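¿Cómo se le enseña algo a un robot?

Cuando le cuento a mi sobrina en qué trabajo, siempre me pregunta lo mismo: ¿y el robot te escucha? Pues no, el mío no oye nada. Yo le enseño haciendo las cosas delante de él, con las manos, muchas, muchísimas veces.

Piensa en cómo aprendiste a atarte los zapatos. Seguro que alguien se agachó a tu lado y lo hizo despacito para que lo vieras. Con un robot pasa algo parecido, solo que él necesita bastante más paciencia (¡la mía!). Para guardar cosas en una caja, en nuestro taller de Flerncombe hemos juntado ya 1.339 demostraciones. Una demostración es una vez entera, de principio a fin. Queremos llegar a 2.000 antes de octubre.

Hay dos maneras de hacerlo. La primera es manejar el robot a distancia: tú mueves unos mandos y el brazo te copia. Así trabaja mi compañera Clodagh Daly con Tollus, que es un brazo grandote y un poco lento. La segunda es la mía, y me gusta más – ¡qué voy a decir yo! –: en lugar de mover el robot, cojo unas pinzas como las suyas, una en cada mano, y hago la tarea yo misma. Las pinzas llevan cámara, y lo que graban es lo que después estudia el ordenador.

¿Y por qué no lo hago con los dedos, que sería más fácil? Porque el robot no tiene dedos como los tuyos. Tiene dos piezas que se abren y se cierran, y ya está. Prueba en casa a meter un lápiz en un vaso usando dos cucharas de madera. Al principio se cae. A mí también se me caían las cosas, y Anikó Bíró, que me enseñó a usar las pinzas, se reía un montón.

Otro truco es no repetirlo todo igual. Cambio un poco el sitio de la caja, giro el objeto, voy más deprisa o más despacio. Si siempre lo hiciera idéntico, el robot se haría un lío en cuanto alguien moviera la caja un palmo.

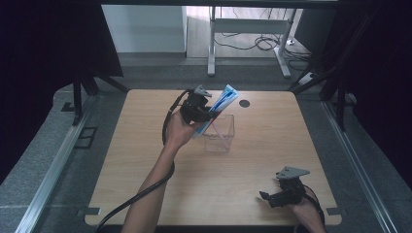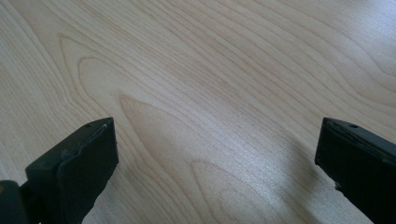
Pinzas de mano sobre la mesa de madera: en la primera foto, con un tubo de pasta de dientes junto a la caja transparente; en la segunda, abiertas y sin nada, vistas desde la propia pinza.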